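Search this forum Search titles only Advanced search
Home Forums Arms and Grippers Simulation Unread Log in

Wrist cam in sim: Pisesar or Elport gripper?

tinshed_mick
I'm setting up a kitchen task in Husar and trying to settle on a gripper model before October. The choice is Pisesar, with flat parallel fingers, or Elport, which has a curved finger and a softer contact model. I ran 400 grasps with each on the same objects. Pisesar held 309. I haven't finished sorting the Elport logs. Has anyone used either with the camera on the wrist only?

dropbear_kinematics
Pisesar, wrist camera only, for most of last year. It's fine on anything with straight sides. Where I had trouble was lighting. If the arm rolls over and the camera ends up aimed at a window or the underside of something, the policy gets a view it has hardly trained on. What do your wrist views look like?

tinshed_mick
Couple of renders from the kitchen, both wrist view. First one is open and empty at the window, second one has the shaker.

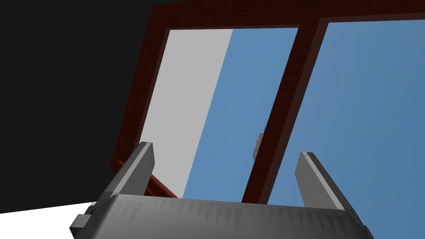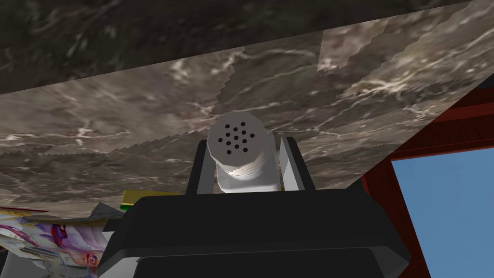 I've left the camera mount at the default angle for now. Moving it back a bit would show more of the fingertips but I lose resolution on small objects, and I've got a few of those in the set. The render size is fixed by the Stustel controller plug-in, so I can't just bump it up.

gearlash
You can change the render size in Stustel. It's in the config under sensors, not in the plug-in menu. I run mine at 588 square and the frame rate is still OK.

tinshed_mick
Didn't know that, cheers. Will try it tonight.

prairie_servo
I'd go the other way from dropbear and say Elport. Flat fingers on a round body only give you a thin line of contact each side, and in Husar that line jitters. You can raise the friction to hide it, but then nothing you learn carries over to the real arm.

dropbear_kinematics
Disagree. The jitter is the solver step, not the finger shape. Halve the step and it goes away. Elport's soft contact is slower and I never got it to match a real pad either.

prairie_servo
I have halved the step. It got better, it did not go away. Might depend on the mass of the object.

gearlash
Both of you should say which version of Husar you're on. The contact code changed in version 3.

prairie_servo
Still on 2.

dropbear_kinematics
OK, that would explain a fair bit of it. I'm on 3.

tinshed_mick
I'm on 3 as well. I'll rerun Pisesar with the smaller step and the bigger render, one change at a time, and put the Elport numbers up next to it. Same objects, same start poses. If anyone wants the grasp list so they can run it on their own set-up, send me a message and I'll share the file.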